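Search this registry
Go

Filed under: Simulation assets > Kitchen > Single arm

# Flosteck Kitchen Pack, release 2

Flosteck is a simulation kit for single-arm manipulation in household kitchens. It is sold by Clasov as a download with a per-seat license. The package holds scene files, an arm and gripper model, a task runner and 593 scripted episodes. All images and trajectories are rendered; no real-world recordings are included.

## Contents

- `scenes/` kitchen layouts with materials and collision meshes
- `arm/` arm model, joint limits, parallel gripper
- `tasks/` task definitions in YAML
- `episodes/` scripted runs, one folder per run
- `tools/` converter, viewer, checksum script

## Requirements

A 64-bit Linux machine and a GPU that supports headless rendering. The viewer also runs on Windows, but the task runner does not.

## Quick start

Unpack the archive, then run:

 ./tools/verify.sh
 ./run --scene marble_counter --task idle_pose

The second command loads the arm at the counter with nothing in the grip and writes a still to `out/`. Compare the output with the render included in this file. Small differences in shading between drivers are expected. A different arm pose means the joint offsets did not load; delete `cache/` and run it again.
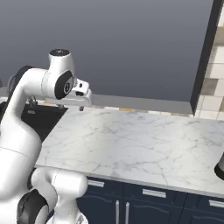

*Render from `marble_counter`: gripper empty to the counter side of the sink, navy cabinets, tiled wall at right.*

Cabinet doors and drawers are articulated in release 2. In release 1 they were static meshes, and tasks that called for a drawer pull failed at load. Drawer travel is set in the scene file and can be changed without rebuilding.

## Episode format

Each folder has a joint log, a gripper log, a camera stream and `meta.json`. Episodes are capped at 2000 steps. Runs that reach the cap are kept and marked `timeout: true`. Filter them out if you are training on successes only.

## Known issues

- Polished stone produces noise in the depth channel at low viewing angles.
- Faucets have no water model and the handles do not move.
- The Prastitz converter drops gripper force values. Use the native logs if you need them.

## Maintainers

Scenes: Larasati Lubis. Arm model and task runner: Wálter Condori. Licensing questions go to Marleny Ospina.

Last revised 11/11/22

Contact | License terms | © Clasov | Back to top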